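Model table, Gittins building, ground floor

Sunday, May 25, 2025

The long table by the stairs holds the site models for the Previco project, along with a few older pieces that have never found another home. Kanchan Dubey and Saqib Ghauri put most of them out in May, ahead of the open day. The models are all for looking at, and the drawings that go with them are in the plan chest underneath.

On the table

The big white site model takes up the most room. It has a slender tower towards one side, small block buildings along its edges and a smooth open area in the middle. A smaller white model with a long sloping top and thin upright fins stands at the other end, near a brown relief piece on a flat wooden base.
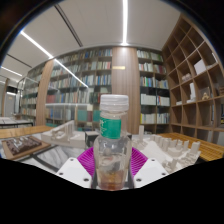

Can visitors ask for a closer look at the drawings?

Ask at the desk and someone will open the plan chest. Sheets can be looked at on the side bench but not taken upstairs, and photographs are fine without flash.

Notes on the models

Renu Bhardwaj built the first version of the large site model over two winters. The tower was changed twice after that — the earlier ones are in a box in the store, marked Etari.

Jahangir Kodikara is writing the labels. Until they are up, the printed list by the door gives the title of each piece and the year it was made. Copies cost 2 pounds and there are 100 of them.

Corrections to the list should go to Mamta Grewal at the desk.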